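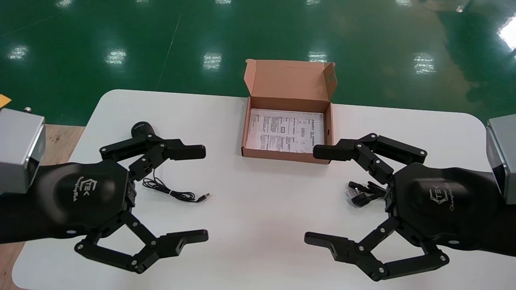
# Two arms, one box: notes from the bench

The packing job has been on the whiteboard at the Grirnamville workshop since we got the second arm running. A small cardboard box, lid open, instruction sheet lying in the bottom, cables next to it on the table. The arms have to put the contents in and close the lid. A child of six can do it without looking. Our pair can do parts of it.

I'll put down where the build stands, mostly so that Bheki Radebe and I stop having the same argument from memory.

## Mounting

The arms face each other across a white table, one from each side. We tried them side by side first, which is how most people's arms work, and the elbows fouled each other whenever both hands went for the middle. Facing each other, they share the centre of the table and not much else. The cost is that the two base frames are mirrored, so every offset you type for one side has to change sign on the other. I got this wrong twice in one evening. The signs now live in a single file, Bastix reads it at start-up, and no other part of the code is allowed to know which arm is which.

(Bastix is our control program. Zendiseck is the older one. If you find Zendiseck on the workshop machine, leave it alone, Gerrit Pretorius still uses it for the drill press fixture.)

## Grippers

Both hands are the same model: black jointed links on a curved palm, pins through the joints. One finger ends in a rounded pad and the other in a squared tip with a slot. The shapes suit different things. The rounded pad is good against card, where a sharp edge would leave a dent. The squared tip is better for getting under a cable that lies flat on the table.

Things I had to sort out before they behaved:

- Closing force. The default was far too high for card. I brought the current limit down to 33 per cent on both hands and left it there.
- Homing. The left hand lost its zero if it was powered up part closed. It now opens fully before anything else happens.
- Play in the linkage. There is a little, and it shows up as a wandering fingertip when the hand is nearly shut. I have not fixed this. I approach from the same direction each time so that the error is at least the same error.

## The cable

Cable is the hard part. The one I use most has a silver USB-A connector on the end, and the thin black lead goes wherever it likes. Pick it up by the middle and both ends swing. Pick it up by the connector and the rest trails over the front wall of the box and catches.

Busisiwe Msimang suggested holding the connector in one hand and taking the slack with the other, in two bites, so the lead goes in as a loose coil. It works better than anything I had written. It also needs both arms inside the same small volume, and the collision check was stopping them 16 mm apart, too far for the second bite. I have cut the margin for the fingertips only and kept the full margin for the wrists and palms.

There is a second bundle of black cable with its own plug. I start that one over on the right so the right hand can reach it without crossing.

## The lid

With the lid flipped back it stands nearly upright behind the box. Closing it ought to be one push from behind. In practice the box slides towards you, so one arm has to hold the box while the other pushes, and the small tuck flap at the side has to be turned in before the lid comes down. Turning the flap is a separate move with its own approach, and it is the slowest step in the whole sequence.

I have tried two ways of holding the box:

1. Rounded pad against the lower front corner, pushing back. Stable, but the card bows if the push is long.
2. Pinching the side wall. Firm, but the finger is then inside the box when the lid arrives.

The first is in use. Qusai Hijazi wants a strip of something grippy under the box and no holding at all. I would rather solve it with the arms, though I accept that his way would be finished by now.

## Light

The floor in our room is glossy green and throws the ceiling lights back up as pale patches. The vision code was fond of these. A bright rectangle on a green floor scores well if you are looking for a pale rectangle, and on one run it gave me a table corner well off the table. I now mask out everything beyond the table rim before the detector runs. The white table top against the light tan card has less contrast than I would like, but the box edges are found reliably enough once the exposure is fixed by hand. Auto exposure hunts whenever a black gripper fills the view.

## Numbers so far

I ran 100 attempts at the cable move alone, with the box reset by hand between each. Of the failures, 33 were the lead catching on the front wall. The others were a mix of missed grasps and one long stretch where I had left the old margin file loaded and didn't notice. I am not going to quote a rate for the full sequence until the flap is dependable.

## Still to do

- Shim the left wrist. Hendrik Nkuna has offered to turn a spacer on the Maluleke lathe.
- Log motor current at the fingers, so a dropped cable is caught at the time and not at the end.
- Raise the approach height over the front wall and run the cable test again.
- Decide about the grippy strip — Qusai has already bought it.

The margin file and the sign file are both in the shared folder. If you change either, write your name at the top.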